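From: Hiyori Hirano
To: bimanual-collect list
Subject: Re: [collect] desk-tidy episodes, reset rules and split

Jucélia Lins wrote:

> The January export has 1,911 desk-tidy episodes. I get 1,310 after
> dropping the ones with no language string or with a gap in the wrist
> streams. Two questions before I start the split:
>
> 1. Are object positions drawn from the Groro layout sheets, or does
> the operator place things by hand?
> 2. Do we keep episodes where one arm waits for the other? The Unon
> loader trims idle time per arm and then the two arms no longer
> line up.

Jucélia,

1,310 matches my count. The filter script is in the Jirnelance repo under tools/filter, and the list of dropped IDs is written next to the export.

On 1: both. The first batches used the layout sheets. Touran stopped using them when we saw that the policy had learned the sheet positions and reached for the holder before the head view had settled. Since then the operator places the objects by hand and only has to keep everything within reach of at least one arm. The field layout_source is "sheet" or "free". Please do not mix the two in the validation set. I would hold out 24 free layouts, split by layout and not by episode, or near-duplicates will leak across.

On 2: keep them. Waiting is part of the task when both arms want the middle of the table. Turn off per-arm trimming and trim only where both arms are below the velocity threshold for more than 30 consecutive steps. Benedito has a patch for the loader. It is not merged because it breaks the old single-arm sets.

Two more things for the split:

Markers. Cap color is in the instruction text but not in the object list, so "blue marker" and "black marker" both come out as "marker". If you balance by object name you will get the wrong totals. Parse the string.

Clear and thin objects. The acrylic holder and the glasses give poor depth. I would train on RGB only until Lăcrămioara has finished the comparison on the Zürcher bench.

A free layout, from the head camera:

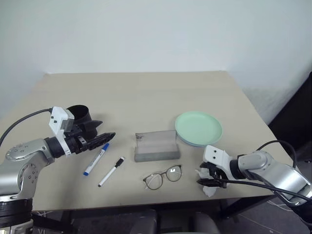

Desk-tidy, free layout. Left gripper by the markers, right gripper over the tissue.

The stacked plates are labeled as one object in this set. If you want them separate, say so before the next collection block, as relabeling afterward means going through the wrist video by hand. The same goes for the tissue, which currently has no grasp label at all. Its shape changes too much between resets for the template we use on the rigid objects.

I can rerun the export once the loader question is settled.

Hiyori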